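Marking Out a Work Surface with Blue Tape

Tape is the cheapest way to give a bench fixed positions. It needs no drilling, it lifts again when the layout changes, and a line of it is easier to see than pencil. The notes below cover grids and crosses on tables, bench tops and cardboard covers. Last revised October 2020.

Surface

Wipe the surface and let it dry before taping. Painter's tape holds poorly over sawdust, wax or oil. On cardboard, skip the wiping and use a dry brush. Join cardboard sheets flush and tape the seams from underneath, or the grid lines will lift wherever two sheets move against each other.

On a matte finish the tape grips well enough for months. On gloss paint or a waxed top, test a short piece for 60 minutes and check the ends. If they curl, the wax has to come off first.

Measuring

Take all measurements from one corner. Measuring each rectangle from the one before it adds up the errors, and the last column comes out visibly narrow. Mark both ends of every line with a pencil tick, then one in the middle on any run longer than your arm.

Decide which edge of the tape is the line. Kenta Ishida, who laid out the packing benches at Kesteck, always works to the left edge and the near edge. Either choice is fine if it is kept for the whole table.

Laying the strips

Run all the lengthwise strips first, then the crosswise ones over them. Anchor one end, pull the roll out past the far tick, lower the strip without stretching it, and press from the middle outward. Stretched tape creeps back and pulls its ends loose.

Let the strips cross in full. Butted ends collect dirt and peel. 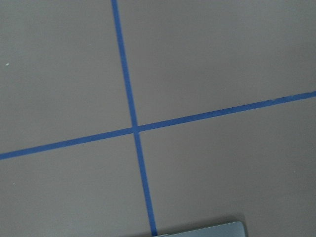
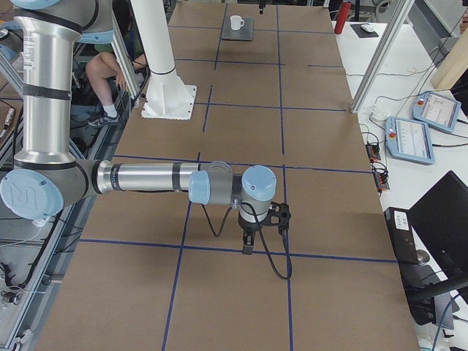 Blue tape lines: a single crossing on gray, first picture; a grid on a cardboard-covered table, second picture.

Checking for square

Measure both diagonals of the whole grid. If they differ, lift the crosswise strips and reset them; the lengthwise ones can usually stay. A framing square held at one crossing only tells you about that crossing.

Replacing

Change a strip when its edge goes fuzzy – a worn edge costs more accuracy than a slightly crooked one. Pull slowly, folded back flat on itself. On cardboard, pull along the flutes or the top paper comes away with the tape. Lay the new strip before lifting its neighbors, so there is always a line to measure against.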